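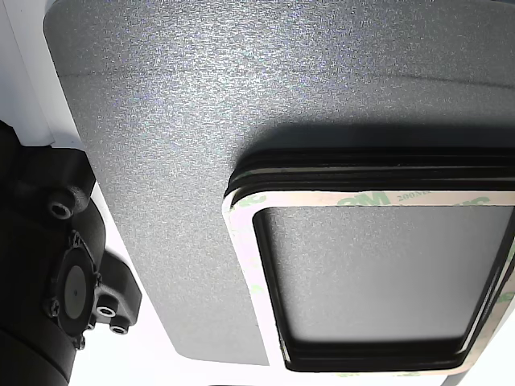
Home News Visits Suppliers Letters About us
Search this site Enter keyword Go

February
By Widad Awwad

The gate of the Gruveck works opens at 7:40 in the morning, and on the open day there was already a line of people in front of it when I came. I had taken the early bus from Gamham, where I have lived for four years, and I knew the factory only as a long roof behind the trees. Many of my neighbors work in it. They make doors and covers for outdoor cabinets, the kind that stands on a street corner and holds electrical things, and also some panels for kitchens on ships.

We were divided into groups by the color of a paper ticket. My group was green, and our guide was Ngozi Odukoya, who runs the coating hall. She gave us ear plugs and a pair of plastic glasses each, and she asked us to stay inside the yellow lines on the floor. Then we went first to the sheet store, because the tour goes in the same order as the metal.

The sheet store is cold. The steel comes on pallets from a mill by the coast, with thin paper between the sheets, and it waits there until the cutting hall calls for it. A man asked if the sheets ever rust while they wait. Ms. Odukoya said yes, if somebody leaves the big door open in wet weather, and that it has happened two times since she started. They had to sell those sheets as scrap.

In the cutting hall we could not hear much. There are two laser machines behind dark windows, and a punching press which is older than me and makes the floor jump. I liked the press more. The woman who operates it has a small shelf beside her with the punches in order of size, each one lying in its own hole in a piece of wood. She let a boy from our group hold the biggest one with two hands. After cutting, the corners are rounded and the edges are made smooth on a belt, and then the panel is bent. For bending they have a table with a steel rule, and the rule is so worn in the middle that some numbers are gone. I asked if they will change it. The answer was that everyone knows the numbers.

The washing line comes next, and it took longer to explain than anything else. I will try to repeat it correctly. Each panel hangs on a hook and passes through a warm bath with soap, then two rinses, then a bath that prepares the metal so that the paint will hold, then another rinse with very clean water, and then a dryer. If there is a fingerprint left, the paint can come off at that place after one or two winters. This is why all people in that area wear white cotton gloves, also the visitors. My gloves were too large, but I was allowed to keep them.

The coating hall was the part I came for. I had always believed that such panels are painted with wet paint and a brush or a roller, but here they use powder. It looks like flour. It is blown from a gun and gets an electric charge on the way, so it goes to the metal by itself and stays there until the oven. The powder that misses is sucked away through filters and used again. Ms. Odukoya told us that the smooth glossy colors are the most difficult, as every small mistake shows, and that the gray with a little glitter in it is the one customers order most. It hides small scratches, and people seem to find it more modern. In the lunch room they have sample plates in 100 colors on one wall, and I must say that very many of them are gray.

The oven was open at one end and we could stand there for a moment and feel the heat on our faces. After the cold of the sheet store this was pleasant. A panel needs a certain time inside, depending on its thickness, and a clerk writes the time of each load on a card, by hand — they have a computer for this too, but the card travels with the load and the computer does not.

The last hall is for assembly. Here they add the hinges, the locks and the rubber seals which keep the rain out. The seals come from another firm, Ivton, and are delivered in flat boxes so that they do not take a bend. I learned that a seal should be left to lie in the warm hall overnight before it is used. If it goes on cold, it becomes a little too long afterward and makes a wave in the corner. An older worker showed us a bad corner and a good corner and let us press on both with a thumb. I could feel the difference, but I am not sure that I would see it.

After the tour there was soup and bread in the lunch room, and coffee from a very large pot. The works has 432 employees, and it was told in a short speech that 700 visitors had signed up for the day, so the soup was gone quite early. I got the last of the lentil one. At my table sat a retired teacher and a couple from Nwankwo Street who wanted to know if the night shift could make less noise with the trucks. Ms. Odukoya wrote down their address and said that she would ask in the shipping office. They looked satisfied with this, or at least they took more coffee.

I have two small complaints. The signs from the bus stop were only in the direction of the parking lot, and those who came on foot had to walk around the whole fence. And the film in the reception room was without subtitles, with music so strong that the speaker was difficult to follow. For a person who learned the language as an adult, this is a pity — I think the film had answers to some of the questions I asked later.

The apprentice workshop was closed when our group came to it, and we could only look through the glass in the door. It is a pity for the young people who came with their parents, and there were several. A paper on the door said that applications for the summer are taken at reception until the end of the month, and that one does not need to have metalwork from school.

The bus back to Gamham leaves from the other side of the road, by the pump station. I missed one and waited for the next with my gloves in my pocket.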